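# The quiet joy of a properly folded T-shirt

Deepak Shukla owns 3 irons and uses none of them. "Fold it while it still remembers being flat," he tells me, shaking out a T-shirt so hard it cracks like a sail. We're ten minutes into his folding class in Dandham and I've already learned that I have been doing sleeves wrong for my entire adult life.

I came in a sceptic. My own method is to carry the basket to the bedroom, tip it on the chair and wear whatever's on top. But there is something wonderful about watching a person who's really good at an ordinary job, and Deepak is very, very good at this one. He worked the laundry counter at Kuster for years before he started teaching, and he still talks about cotton jersey the way other people talk about their dogs.

His first rule is to clear more space than you think you need. A bed is too soft (the fabric sinks and the creases wander), so use a table, and push the rest of the pile to one side. A dark top is a bonus with pale colours, as you can see your edges straight away.

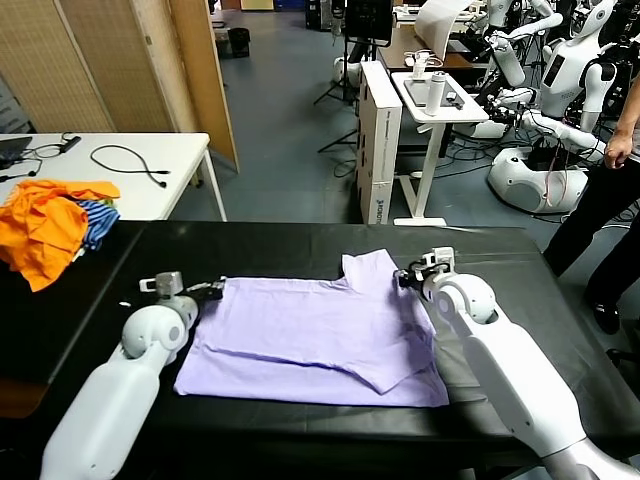

*Lavender tee, partly folded, with the orange and the stripes still to come.*

Next, smooth from the middle out to the hems with flat hands. Bring one side across the body and stop. Look at it! If the fold runs on a slant, open it up and go again, because every fold after that one will copy the mistake. Then lay the sleeve back on itself, do the other side to match, and fold up from the hem in thirds.

My first go looked like a parcel that had been through a flood. My fourth stood up on its own in the drawer, and I may have cheered.

Cyrill Pfister, who was at the next table, had brought a whole bag of his kids' soccer gear and was flying through it. He likes to sort by colour before he starts - brights in one heap, stripes in another - and swears it makes the job feel shorter. I tried it at home and I'm a convert, although my odd socks remain a neighbourhood scandal.

Deepak isn't fussy about drawers or shelves. Stand the shirts up or stack them flat, whatever suits your cupboard. What he does care about is the crease down the front, and he'll come back to your table for it more than once.

The next class in Dandham is in October. Bring six T-shirts and at least one you've given up on.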